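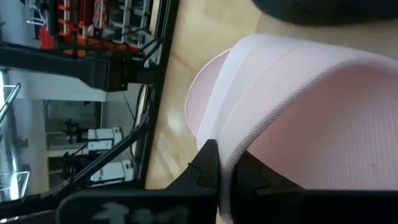

Pink mesh fabric, close up

Re: [swim-parents] Lost property and the October meet

Jussara Teixeira wrote on Sunday:
> Can someone tell me what happens to things left at the pool? My
> daughter came home from Drodatby without her towel and one of her
> good socks. Also, is the bus still leaving at the same time for the
> October meet, and do we pay on the day or before?

Hi Jussara, hi all,

Lost things first. Anything left in the changing rooms at Drodatby goes to the front desk that night. The desk keeps it for two weeks and then it goes to the charity shop. They won't look for things over the phone, so you need to go in. The desk closes at 8 p.m. on weekdays and earlier on Sunday.

Please write a name on everything. Marker on the care label lasts a season. Iron-on tape lasts longer on towels but comes off swim caps after a few washes. Mesh bags are hard to write on, so tie a tag to the cord.

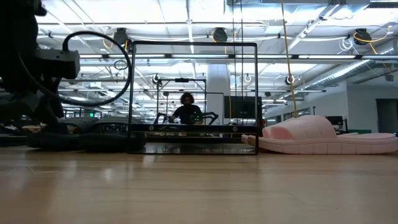
Meet and travel

The bus leaves from the Skaltton parking lot at 6:45 a.m., same as last time. It's a Kovačević coach again with 46 seats. Swimmers get seats first, then one adult per family. If you plan to drive, tell me before the list closes, as I have people waiting for a place.

Payment is before the day. The coach costs $329 and we have $291 set aside for it from the spring fund. The club will cover the difference, so the bus is free to families this time. The only thing you pay is the entry fee for each event, and that goes through the usual form. Please put the swimmer's name in the reference – last time we had several payments with no name and it took a week to match them up.

Warm-up is at 8:30. The pool deck at Skaltton gets slippery near the diving end and the staff there ask for pool shoes or slides, no bare feet outside the water and no street shoes past the benches. Bring a second towel. Food is allowed upstairs only.

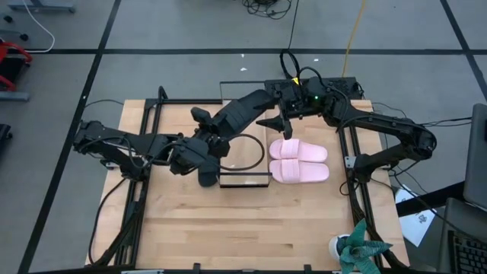 Pink slides and a clear box

Two other things while I'm writing.

The air in the small changing room is still bad. The center had Drumuvent in to look at the fans and I'm told a part is on order. I don't have a date. Until it's fixed the younger group can use the family room after practice.

We also need timekeepers for the second session. It's two hours, sitting down, and you get shown what to do. Reply to me directly and not to the whole list.

Jussara, if the towel isn't at the desk, try the rack by the showers. Things get hung up there and stay for days.

Thanks,
Meet desk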